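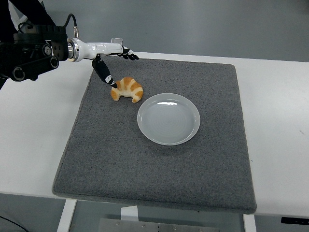

Flomudbridge 夏令营 营前筹备会 会议记录

时间：五月，上午九点半开始，十二点十分结束
地点：Flomudbridge 营地办公楼，二楼小会议室
出席：营地主任、营务办公室、活动组、水上活动组、厨房、医务室、交通负责人、Arboleda 分营代表（电话参加）
缺席：宿舍组（已请假，书面意见在会前收到）
记录：营务办公室

一、上次会议记录

上次记录里有一个地方要改正。第三项写的是“所有小组都同意推迟晚间熄灯时间”，厨房和医务室当时没有表示意见，所以应该写成“在场的多数小组同意”。改正以后，记录通过。

上次留下来的事情，多数已经完成。射箭场后面的围网修好了。北边小路的指示牌还没有换，供应商说牌子已经做好，等送货。活动组会再打一次电话去问。

二、接送车

交通负责人报告今年的路线。去年有两条路线，一条从市区出发，一条从河东出发。今年家长提出希望增加一个在 Arboleda 的上车点，因为那里的家庭比以前多，现在他们要先开车到河东，再把孩子送上车。

大家讨论了两个办法。第一个办法是让河东的车绕一段路经过 Arboleda，不需要多租车，但是最早上车的孩子要坐很长时间。第二个办法是为 Arboleda 单独安排一辆小车。租车公司 Tranis 愿意提供小车，但是要求按整个夏天签合同，不可以只签前面几个星期。

活动组比较担心第一个办法。如果车晚到，早上的集合就要推迟，后面的游泳课也跟着受影响。去年七月有过几次这样的情况，孩子们下车以后直接跑去换衣服，有的连早上的点心也没有吃。

Arboleda 分营代表说，家长最关心的是时间准确，路上时间长一点可以接受，但是希望每天一样。代表也提到，上车点现在想用图书馆旁边的停车场，那里早上很安静，可是没有遮雨的地方。

营地主任的意见是先试走一次。交通负责人在开营以前，早上七点从河东出发，按照绕路的路线走完，把每个点的时间记下来。同时请 Tranis 给一个正式的报价。两个结果都有了以后，再决定。

决定：试走路线，取得报价，下次会议再讨论。这个决定做出以前，办公室不向家长承诺有 Arboleda 上车点。

每辆大车的座位是 50 个，包括随车辅导员的座位。办公室排名单的时候请注意这一点，去年有一次忘记把辅导员算进去。

三、药品和过敏资料

医务室说明今年的做法。孩子带来的药，必须放在原来的包装里面，上面要有孩子的姓名和用法。不接受用小塑料袋或者别的盒子装的药。药在第一天早上由家长直接交给护士，不可以放在孩子的书包里，也不可以请司机转交。

对坐车来的孩子，这个规定有困难，家长第一天不一定能到营地。讨论以后同意：家长可以在开营前一天下午把药送到办公楼，护士在一点到六点之间在办公楼等候。如果这个时间也不方便，家长要提前给医务室打电话，另外约时间。

有哮喘的孩子可以自己带吸入器，但是家长要签字，辅导员也要知道。肾上腺素笔由小组的辅导员随身带着，跟孩子一起走，包括去湖边的时候。去年湖边的急救包里有一支笔已经过期，医务室承认检查做得不够仔细，今年改为每个星期检查一次，检查表挂在急救包旁边。

厨房问，过敏名单什么时候可以拿到。去年名单是在开营当天早上才给的，厨房已经把第一天的午饭准备好了，后来只好给几个孩子另外做。办公室答应今年提前四天给名单，如果后面有变化，用红色字写出来，不要把整张名单重新发一次，因为重新发的时候厨房不容易看出哪里变了。

厨房还提出，有的家长在表上写“不喜欢鱼”，这个和过敏放在同一栏，厨师看不清楚是哪一种。办公室会在整理的时候分成两栏：过敏一栏，饮食习惯一栏。

决定：以上做法通过。医务室写一封给家长的信，办公室检查文字以后发出。

四、游泳测试

水上活动组建议，所有孩子在第一天都要做游泳测试，包括去年已经通过的孩子。理由是一年里面孩子的身体和胆量都会变化，有的孩子冬天完全没有游泳。

活动组同意这个想法，但是觉得第一天的时间不够。第一天上午要认识小组、参观营地、讲安全规则，下午常常还有迟到的孩子。如果全部孩子都去湖边排队，等的时间会很长。

水上活动组回答，可以把小的年龄组放在第一天，大的年龄组放在第二天上午。没有测试的孩子在测试以前只能在浅水区，并且要穿救生衣。大家对这一点没有不同意见。

关于手环颜色，去年用了四种颜色，新来的辅导员常常记错。水上活动组希望减少到 2 种：一种可以去深水区，一种只在浅水区。原来中间的两种颜色，教练可以在自己的表格里记录，不需要戴在孩子手上。通过。

救生衣已经检查过。有几件小号的扣子坏了，不能再用，水上活动组会去订新的。

五、下雨天的安排

去年下雨的日子，大厅里太吵，这是辅导员在总结里写得最多的一件事。几个小组在同一个地方做不同的活动，孩子听不见辅导员讲话，辅导员只好越讲越大声。

活动组准备了一个新的轮换表。大厅、餐厅、手工室和旧车库，这 4 个地方轮流使用，每个小组每段时间只在一个地方。餐厅在上午十一点以后要还给厨房摆桌子，所以上午最后一段时间不排餐厅。

厨房请求，用餐厅的小组离开以前把桌子擦干净，特别是用胶水和颜料以后。活动组建议在餐厅不做颜料，只做桌上游戏和唱歌。厨房表示满意。

旧车库的地面不太平，宿舍组在书面意见里提到这个问题，并且说那里的灯有时候会闪。营地主任会请电工去看。在电工看过以前，轮换表上的旧车库先用铅笔写。

打雷的时候，还是按照原来的规定：听到雷声，所有的人马上离开湖，最后一次雷声以后要等三十分钟才可以回去。这个规定没有讨论，只是提醒大家在培训里再讲一次。

六、辅导员培训

培训在开营前的一个星期举行。活动组给出了初步的日程，放在共享文件夹里，请各组看自己负责的部分，有问题直接在文件里写。

医务室希望把过敏和用笔的练习放在上午，大家比较清醒的时候。去年这个练习在晚饭以后，有人没有认真听。活动组同意换过来，晚饭以后改成唱营歌和学游戏。

有人提出，培训的文件太厚，新的辅导员读不完。营地主任请各组把自己的部分缩短到一页，紧急电话单独印一张卡片，可以放在口袋里。卡片上的办公室内线号码请写 3051，旧的号码已经不用了，但是有些门后面的纸上还是旧号码，办公室会去换。

七、失物

去年夏天结束的时候，办公楼后面还有很多衣服、水壶和毛巾没有人来拿。有的写了名字，可是写在里面，没有人翻开看。

今年每个小组在星期结束以前，把自己小组捡到的东西在集合时给孩子们看一次。没有人认的，放到大门旁边的木箱里，让来接孩子的家长也能看到。夏天结束以后，办公室保留到九月底，然后捐出去。眼镜、牙套和钥匙不放在木箱里，直接交给办公室。

办公室会在行李清单上加一句，请家长把名字写在容易看到的地方。

八、其他事情

遮阳棚：Vetent 送来两个样品，一个深绿色，一个米色。活动组喜欢深绿色，水上活动组说米色下面没有那么热。营地主任请大家这个星期去草地上看一看，把意见写给办公室。

停车：家长接孩子的时候，请不要停在厨房送货的门口。办公室在给家长的信里会附一张小地图。

蚊虫：宿舍组建议提前剪短宿舍后面的草。同意，由营务办公室安排。

Arboleda 分营代表问，分营的孩子能不能参加最后一天的营火晚会。原则上欢迎，具体要看回程的车能不能等到晚上，这个问题和第二项一起考虑。

九、需要跟进的事情

交通负责人：试走绕路路线，记录时间；向 Tranis 要正式报价，也要问晚上回程的价格。
医务室：写给家长的药品信；准备急救包检查表。
办公室：提前把过敏名单给厨房，分成两栏；更换旧的内线号码；修改行李清单；画停车地图；安排剪草。
水上活动组：订小号救生衣；写测试的分组时间，发给活动组。
活动组：追问指示牌；完成下雨天轮换表；调整培训日程。
营地主任：联系电工看旧车库的灯和地面。
各组：把培训材料缩短到一页。

下次会议时间等试走路线以后再定，办公室会发邮件通知。对这份记录有意见的，请在收到以后告诉办公室。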